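The bag problem

I own 7 tote bags and trust one of them. It's the black one, soft and shapeless, with a mesh pocket on the side that was clearly meant for a water bottle and has only ever held receipts. I've carried it to Grarbridge and back more times than the bag deserves, and every trip starts the same way, with me certain that this time I'll pack light.

My friend Harriet Okafor packs by rolling things. She once fit a winter coat and two pairs of boots into something the size of a loaf of bread, and she still brings it up. I pack by putting the bag down on the table and walking past it for an evening, adding an item each time I feel guilty. By bedtime there's usually a sweater in there, and a phone charger for a phone I no longer have. 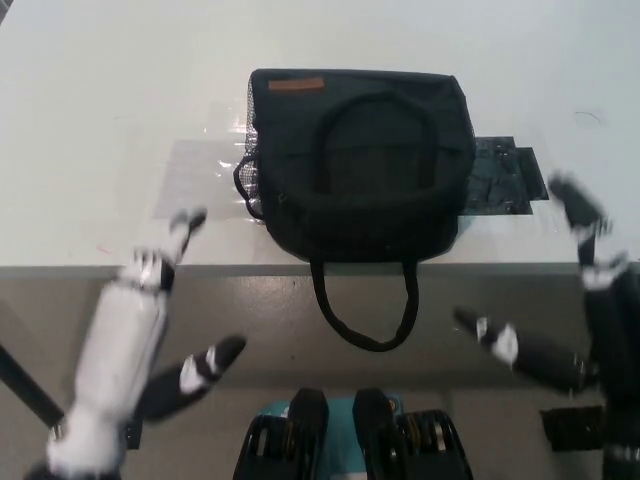 Anyway, the train is at 2 and I still haven't found my good socks.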